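Speaker notes: What the wrist camera knows, and when it stops knowing it

Slides and notes, 5 April 2020

Slot is 20 minutes plus questions. If the previous talk overruns, drop the section on retries and go straight from the timestamps to the planner.

Slide 1. Title

Say the title once and move on. Do not do the biography. They have it in the program.

Opening line: I work on the software side of picking, and I am going to spend this slot arguing that a lot of what we call perception failure is bookkeeping failure. Then pause, because the vision people will be frowning and they deserve a second to do it.

Slide 2. What we were asked to do

Borkitz is our clearing cell. Dishes and packaging come in mixed, the arm takes them out of trays and puts them where they belong. The arm side runs on Horau, our control stack. Sanna is the perception node that hangs off it. Sanna takes wrist camera images and gives back a list of things with poses and a confidence number.

The request was simple to write down. Look while moving. The arm used to stop above the tray, take a picture, think, and go. Somebody worked out how much of the cycle was spent standing still and the number was embarrassing, so the stop had to go.

I was against it. Say so plainly. I am still mostly against it, and I want people to know that before I show them any plots.

Slide 3. The claim

The claim on the slide is the one we were given: "Continuous perception removes the need for a settle phase."

Read it aloud. Ask who in the room has a version of this sentence in their own project plan. Wait for the hands.

My objection is to the word "removes." You can move the settle phase or hide it inside the exposure time. You can pay for it later when the fingers come down in the wrong place. I have seen all of those. I have yet to see it removed, and I would like to hear from anyone who has, with logs please.

Slide 4. What the node gets fed

No talking for a few seconds. Let them look at it.

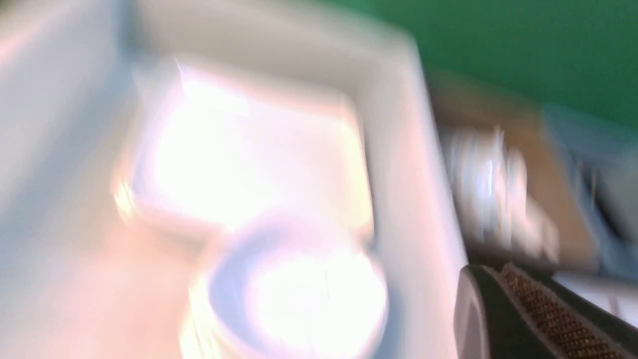

7 min read

Start with the tray. Everybody in the room will read it as a tray with a bowl in it, and we do that without effort because we know what trays are for. Then ask them about the bright rectangle sitting behind the bowl. Dish? Lid? Flat insert? Take answers from the floor. I have asked this in the office and got all of them, from people who do this for a living.

Then the white things on the right. Ask how many. Let someone try. There is no answer in those pixels, only vertical streaks. They might be stacked dishes, they might be packaging, and the planner treats those two very differently.

The point to land: the sharpest texture anywhere in this picture is the knurling on our own grip pad. It rides with the camera, so it stays put while the world smears. Any focus score taken over the whole image gets a contribution from that patch, and ours was a whole-image score. We had a gate in Sanna that was supposed to reject blurred input, and part of what it was measuring was the finger.

Say that slowly. I was in the review where we approved that gate.

Slide 5. The mask fix

Masking the gripper out of the sharpness score is a small change. We know the finger positions, we know the camera mount, so we project the finger geometry and leave those pixels out.

Two cautions. The mask has to use the finger opening at exposure time, which is a different thing from the finger opening when the message arrives. And if you mask generously you throw away the area right next to the pad, which at close range is the area you care about.

After the change the gate rejected far more input. The first reaction on the team was that the change had broken the gate. Tell that part, people laugh, and it is the most useful thing in the talk. A check that starts failing more often looks like a bug to everyone who got used to it passing.

Slide 6. Confidence

Sanna puts a number next to every detection. I do not trust the number and I would ask the audience to be rude about theirs too.

The network was trained mostly on still views. A smeared bowl rim is still a curve, and the network is happy with a curve. It will give you a bowl, and the class may well be right. The pose is where it goes wrong, since the rim has been dragged along the direction of travel and the center goes with it. We had one confidence for both class and pose. Downstream, the planner read it as pose confidence because that was what the planner needed.

Nothing in the interface stopped it. The field was called "score." If you take one thing home, rename that field.

Slide 7. Timestamps

This is the dull slide and the one I care about most.

Horau logs arm state every 5 ms. Camera messages are stamped on arrival in the driver. For a stationary arm it makes no difference at all, which is why it survived for so long. With the arm moving it means the image is matched to a pose the arm reached after the picture was taken.

Show the three stamps on the slide: start of exposure, end of exposure, arrival. Ask which one their driver uses. Most people will have to go and look. I had to go and look.

We now carry the start and the end, and transform with the midpoint. It is a compromise. For a fast wrist rotation the midpoint is a poor description of what the camera did, and I don't want to oversell it. If somebody asks about estimating the blur from the trajectory, the answer is that we tried it, it worked nicely on the bench set, and it fell over on overexposed white objects. Blown highlights have lost the information you would need. White dishes in a white tray is a bad place to be clever.

Slide 8. Retries (skip if short)

Plot of retries per shift before and after. Do not linger, the axis labels are too small, fix before July.

The old planner answered a failed grasp by looking again from the same approach at the same speed. So it got the same kind of blur and made the same kind of mistake, with great persistence. Limit was 3 tries, then it called for help. In the operator view these came up as "object difficult." The object was fine.

New rule: the second look is always slower than the first. It sounds too stupid to put on a slide and it did more than the network retraining we did in the same period. I can't separate the two effects cleanly because both went in within the same release. Admit this before somebody asks.

Slide 9. Planner changes

Go through these quickly.

The planner may now ask for a look, with a maximum wrist speed attached. Before, it consumed whatever turned up.

Detections expire. If the image is more than 300 ms old at the moment of committing to a grasp, the planner must ask again or go back up. The number was picked by arguing in a room. It has no theory behind it and I would be suspicious of anyone who offered me one.

Unknown is a legal answer. The bright rectangle on slide 4 should come back as "something flat, don't know," and the planner should be able to work around it and take the bowl first if the bowl is good. The old message format required a class label, so Sanna picked one.

Click back to slide 4 here if the laptop cooperates. Ask again what the rectangle is. The room will be more careful this time.

Slide 10. So did we remove the settle phase?

No. The arm now slows down for a look, when it needs one, at a place it picks. On easy trays that costs very little. On cluttered ones it costs nearly what the old stop did.

The project summary says the settle phase was eliminated. I argued about that wording and lost. What we have is a settle phase with a better reason for being where it is, and I think that is a decent result which did not need dressing up.

Slide 11. What I still don't believe

Read these as they are.

That a bigger network fixes this. It may give better guesses from bad input. I would still like to know they are guesses.

That the Sondinport replay tool tells us how the cell behaves. Sondinport replays recorded images through new code, and it is very good at that. But the recorded images came from the old motion. Change the planner and the arm would have been somewhere else, at another speed, seeing something else. We use it for catching crashes and regressions in Sanna. People keep quoting success rates from it, and I keep asking them to stop.

That our pick rate is comparable with anyone else's. Ask what counts as a pick. Ask who cleared the tray at the end.

Slide 12. Questions

Likely ones.

Shorter exposure? Yes, and more light. We did both as far as the cell allows. More light made the white items blow out earlier. There is a setting that is least bad and it moves when the contents of the tray change.

Global shutter? Helps with skew, does nothing for blur over a long exposure. Be polite, this one always comes up.

Fixed overhead camera? We have nothing against it. The arm gets in its way when close in, which is when we want the picture.

Code? The mask and the stamp handling can be shared. The planner can't yet. Don't promise a date.

If there are no questions, ask the room about their "score" field.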